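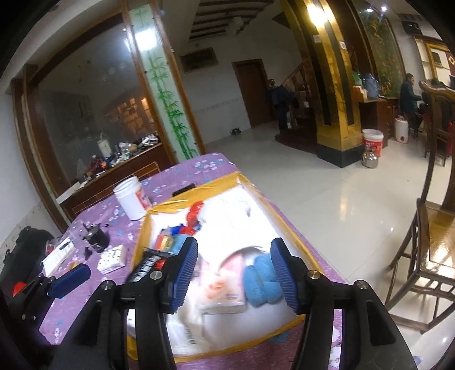 Blue pads open over a box of odds and ends. Sorting a box like this is the chore for this thread.

1/ Question I keep getting: can a machine tidy a box of mixed household stuff yet? Short answer from our bench: partly, slowly, and only if you define "tidy" in writing first.

2/ The picking part is better than it was. Rigid things with flat sides are close to routine. A small carton gets lifted on the first try most of the time, provided one face is clear of its neighbors.

3/ Knitwear is the problem. Two fingers close on a fold, the fold stretches, and whatever was lying on top goes with it. The controller logs one object. The table gets three.

4/ Our test at Lemness in March: 400 picks from mixed boxes, parallel fingers, soft pads. 70 ended with the wrong item or more than one item in the grip. Most of those involved cloth. Cards lying flat were next.

5/ Flat cards deserve their own post. You can't pinch a card from above. You slide it to an edge, or you press one corner and hope the other lifts. People do this without looking. Our policy needed 2 separate skills and a rule for choosing between them.

6/ The Urnance demo going around on Tuesday shows a clean run on a box of toys. Fine work. Note that the toys are all stiff and all brighter than the bin. Put a scarf in there and post that one too.

7/ Shop floor is a different story. At the Clovport returns counter the parts come bagged and labeled, the box is the same size every time, and a miss costs six seconds. A machine can earn its keep there now.

8/ Homes don't have a returns counter. Liners shift under the fingers – white paper or cloth under white packaging is also hard on depth estimates. Patterned tablecloths are less trouble than people expect.

9/ Where I'd put it: unloading a mixed box onto a table, yes, with someone nearby. Putting the contents back where they belong, no. Deciding what belongs where is still the person's job.

10/ Next up is regrasping, where the fingers put a thing down and take it again at a better angle. Slow to watch. Numbers when I have them.

Search posts
Enter keyword

Related threads
Why soft pads wear on one side first
Laskowska gripper teardown, part 2
Folding towels: a progress report
Bin picking with bad lighting

Contact | Terms | Back to top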